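Subject: Re: [decor-trade] Panel orders, seams and the new proof form

On Tuesday 19th May the Fallotberg sample desk wrote:

> We have had several messages about the Orakzai repeat not lining up
> at the seam between the second and third panels. Before we go back
> to the printer, could members who hung it in May tell us:
> what wall height you ordered for, whether you trimmed the overlap
> or butted the edges, and which paste you used.
> Also, is anyone still ordering with the old proof form? It rounds
> the wall width down and we would like to retire it.

I hung Orakzai in a dining room two weeks ago, so I can answer most of this.

The wall is 11 feet wide and I ordered for the full height plus four inches. The panels came rolled in one tube, numbered on the back in pencil, and the numbers matched the layout on the proof. I double cut the overlap on every seam. I used the ready-mixed paste from Namico, applied to the wall with a roller, and let each panel sit for a few minutes before I smoothed it.

My seam between two and three was out by a little under a quarter inch at the top and dead on at the bottom. I checked the wall with a level and the wall was fine. The first seam lined up all the way down. I think panel three was trimmed slightly off square before it was shipped. I pulled it while the paste was still open, shifted it to split the difference, and cut again. You have to look for it now.

The order number on my tube ends in 818. If the printer keeps records by batch, that may help. I kept the offcuts and can mail them to the desk if you want to measure them.

On the proof form, I used the old one. It did round my width down, and I only caught it when I compared the proof to my own sketch. I wrote back and they fixed it the same day, with no charge. I would retire the form. The new one asks for the width at three heights and that is what it should have asked from the start.

Two other things while I am writing.

The Alby pattern in the small grid is back in stock as peel and stick. I bought one roll to try behind a bookcase. It is thinner than the paste version and shows every bump, so sand first. It does come off cleanly if you warm it with a hair dryer. The white in the paste version is slightly warmer, so I would not mix the two on one wall.

For those who asked about pairing a grid with plain paint, I would keep the wall pale and put the pattern somewhere lower down, on a table or a seat cushion. A green and white check is easy to live with, and light blue dishes sit well with it. 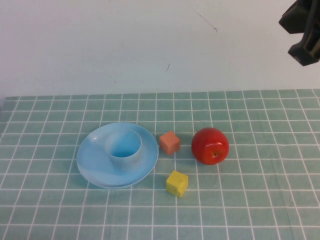
Green and white grid cloth against an off-white wall.

I have 54 sample cards left over from the last swap, mostly stripes and small florals. If you want some, write to me off list with a mailing address and say which colors you are after. I will send them in the order the messages come in.

Please trim the quoted text when you reply.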